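The fingers are never in the quote

Opinion, September 2021

Every equipment budget I have read in the past few years has one very large number at the top and a lot of optimism underneath.
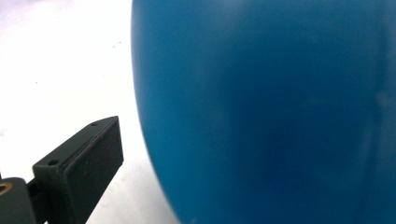 The large number is the arm. Everyone loves the arm. It has a brochure, a payload and a reach, and when the Grinton depot went shopping in March it had a colour as well, which took up more of the meeting than I would have liked. What the arm doesn't have is any way of touching anything. For that you need fingers, and fingers come under "sundries", between cable ties and the good tape.

I have nothing against sundries. I do object to a plan that gives 200 hours to choosing the arm and 9 to deciding how it will hold the goods. Goods are awkward. Some are soft and round and a bit too big, and will slide off sideways if a hard square fingertip arrives at the wrong angle. A carton is a courtesy extended to machines by the packaging industry. Plenty of what Grinton moves never got the memo.

The Mevlow line at Ullport is my favourite cautionary tale. The capital request ran to 117 pages. I read them all, on a train, and found grippers on page 88 or thereabouts, in a table, in a footnote to the table. The line was approved, installed and photographed with a ribbon across it. Then came a further request, for 177 replacement fingertips, and management behaved as though somebody had ordered a yacht.

Fingertips wear. Screws back out. Somebody decides the pads should be softer, then longer, then softer again, and each change needs drawing, making, fitting and testing. It's ordinary work and it costs ordinary money, year after year, in a column most spreadsheets haven't got.

My proposal is dull. Budget from the object backwards. Put the most annoying thing you handle on the table at the first meeting, before the sales rep has found the projector cable, and ask what it would take to pick that up all day. Price the answer, spares included. Then go and buy whichever arm you can still afford.

Mabula did it this way and ended up with a smaller arm in an unfashionable beige. The board was disappointed with the tour.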